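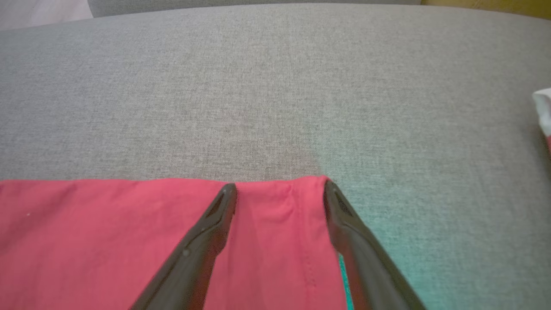

Lists > Textile Care > Archive > Fabric softener and absorbency

24 September 2024
Posted by Iulian Stoica

Volkan, your towel results match mine, but I don't think the dryer is responsible. Softener leaves a thin coating on the fiber, and the coating builds up over repeated washes. On a towel it shows up as water that beads before it soaks in. A tight weave with flecks of lighter and darker gray, like the upholstery here, makes a poor reference cloth for a drop test, as a small wet mark gets lost in the pattern. Use plain white cotton, washed with no softener at all, and keep one piece aside as a control.

Volkan Dursun wrote:
> I ran the same load of towels with a 400 rpm spin and a 600 rpm spin,
> with softener in both. Both sets were slow to take up water.
> The machine is an old Andton and the dryer is the vented type.
> Could the high heat setting be damaging the loops?
> I would like to rule that out before I buy new towels.

Spin speed changes how much water is left at the end of the cycle. It will not remove the coating. To separate heat from softener you need loads that differ in one thing only.

1. Wash the towels three times with detergent and no softener. Use the warmest setting the care label allows, and don't fill the drum past the halfway mark.

2. Line dry half of them and put the rest in the dryer on high. Mark the corners with laundry pen. Shirts go in a separate load — printed numerals like the apparent "23" on the red one, folded on the cushion, should be washed inside out and kept off high heat.
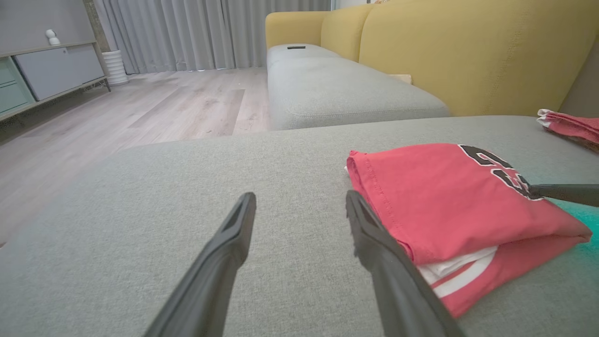

3. Place one drop of water on each towel from the same height and time it until the shine is gone. Repeat at three spots per towel and write down every reading, including the odd ones.

If the dryer towels and the line towels give close readings, heat is not your problem. If only the dryer set is slow, check whether the drum has picked up residue from dryer sheets and wipe it down before repeating.

Hard water is the other thing to look at. I am on the Tukarov supply and had to raise my detergent dose in July.

Iulian

Comments

Anneliese Bauerfeind: Does vinegar in the rinse count as softener for this test?

Iulian Stoica: Leave it out for now. It adds another variable.

Tuncay Polat: Same beading on my bath mats. Two washes without softener helped some, and the third made little difference.

Barış Yaman: Check the rubber seals too if you have been using vinegar for long — mine went tacky.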